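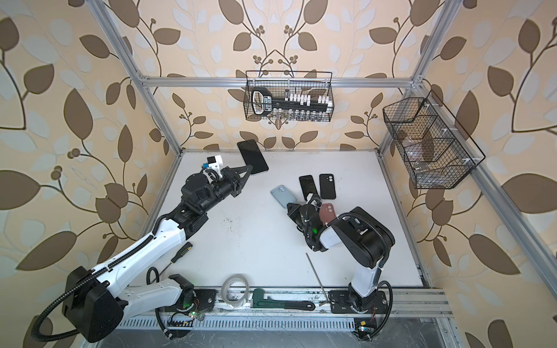

4.3 Setting up shared-space planning for two arms

Stullurix plans both arms as one system, and this is the chapter we've been itching to write! Once it is running, either arm can reach deep into the middle of the table and the planner works out what room is left for the other one. A long reach like the left arm's, with a phone held near the back of the table, makes a good first case: the held phone has to become part of the arm's collision shape while the right gripper works down among the phone cases. You'll set that up in steps 4 through 6.

Before you start: finish the calibration in 4.2 and have the stop button within reach.

1. Open Lekar (the scene editor) and load your cell file. Check that both arm bases sit on the front rail in the model.

2. Add the fixed shapes: tabletop, side walls, frame rails. Hanging baskets count too. Draw each one as a single plain box and include the part that sticks out over the table.

3. Add the tools you keep on the table, such as a screwdriver or a pipe wrench. A long, thin rod should get its own capsule shape. If you box it in on the diagonal you lose a huge patch of usable table.

4. Start the perception service, Tai, on port 2853. Wait for both arms to show READY.

5. Turn on "Attach on grasp." When a gripper closes on a known object, the object's shape moves with the wrist from then on.

6. Set the clearance between arms to 12 mm and the replanning interval to 20 ms. Leave both alone until you have a clean run.

Note: Dark phone screens can leave holes in the depth image. Tai fills them from the phone's outline, and the fill is on by default.

CAUTION: Attached shapes are cleared when you restart Tai. Empty both grippers before restarting.

Handover moves

Handovers are the fun part. The planner picks the meeting pose itself and keeps the receiving fingers off the camera side of the phone. Select Handover, choose the giving arm, and press Preview. 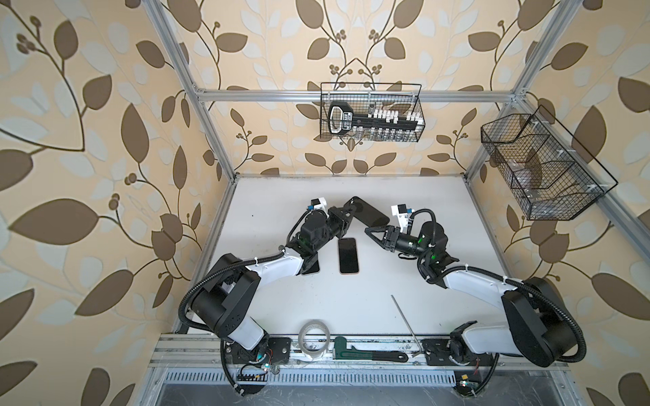
Tzu-hsuan Chow wrote in to suggest running the preview with the receiving gripper fully open and the clearance doubled, then bringing it back down once the approach path looks right. We tried it and we love it, so it's now step 7.

7. Double the clearance and preview the handover at low speed.

8. Step through the approach. Both wrists should stay green in the preview the whole way.

9. Restore the clearance and press Run.

If you see error 502, the two arms have asked for the same space at the same moment. Press Hold, give one arm priority in Lekar, and preview again.

Reader comments (3)

mverde: Capsule for the rod fixed my "no path found" problem. Thank you!!

Tzu-hsuan Chow: Glad step 7 made it in. Could Preview remember the speed setting between sessions?

kettle_b: Does attach on grasp work if the phone slips a little in the fingers?

Nallano Robotics Software | Contact support | Copyright Nallano | Back to top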